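Course handout, unit 4: Whiteboard tools, and what the advice about them is worth
Workplace Organization and Supplies, Gatbridge Evening Program
Read before the session. Bring one dry-erase marker that you would normally throw away.

Most of you have been told how to look after dry-erase markers. Store them flat. Or tip up. Or tip down, depending on who trained you. Never leave the cap off for longer than it takes to write a word. Wipe the board every night or the ink will stay for good. These rules get handed from one office to the next with great confidence, and very few people who repeat them have tested any of them. This unit asks you to go through the claims one by one and say which you would put in a staff guide with your own name on it.

1. Storage position

The claim: a marker stored upright with the tip at the top runs dry early, as the ink settles away from the tip. This is the rule I have the least quarrel with. A marker that has stood tip up in a cup for a month often writes pale, and a spell on its side sometimes brings it back. Sometimes. The reading packet says "always," and I would like to know who checked.

Lying flat is the safe choice, and it has a second benefit that supply catalogs skip: you can read the color from the cap and the print on the barrel at a glance. In a cup with the caps down, you are looking at a bunch of ends.

The trouble with flat storage is that it takes up room. Four markers laid out on a desk mat use a surprising amount of it, and once they are at odd angles they use more. 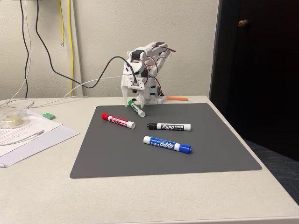

Fig. 1. Four dry-erase markers on a desk mat: red, black, blue and green.

Look at which way the caps point in Fig. 1. The black cap is at the left and the blue cap is at the right. A tidy-minded supervisor would want them all facing one way. Would it make any difference to the ink? I doubt it. Would it make any difference to the person reaching for one? Possibly, a little. Keep those two questions apart in your written answer, as they were badly mixed together last term.

2. The four-color set

Black, blue, red and green is the usual starter set, and the Alto planning guide gives each color a job: black for text, blue for names, red for deadlines, green for finished work. It looks good on the sample page. In the Quezada office exercise, which we will go over in class, the scheme lasted 8 working days. After that people wrote with whatever was nearest, and the board was almost all black and blue.

My own view is that two colors with clear jobs beat four with vague ones. You are free to argue against this, but please argue from a board you have seen in use.

Red deserves a separate note. Some people with color-blindness have trouble telling it from green, so "red means late, green means done" is a poor code unless there is a word or symbol beside it.

3. Caps

"Listen for the click." Fine, as far as it goes. I have had markers click and still dry out - a worn cap can click perfectly well. Check by writing.

4. Revival tricks

Handouts from Lurell and elsewhere list 17 ways to rescue a dry marker. Most are the same three ideas in different words. If the tip is frayed or the barrel is out of ink, none of them will help.

For the session

Draw a line with your old marker, lay it flat for 20 minutes, then draw a second line beside the first. Write down what you see before you talk to your neighbor. If there is no change, write "no change." That is a result and will be marked as one.

Bring your notes on section 2 as well. We will start there.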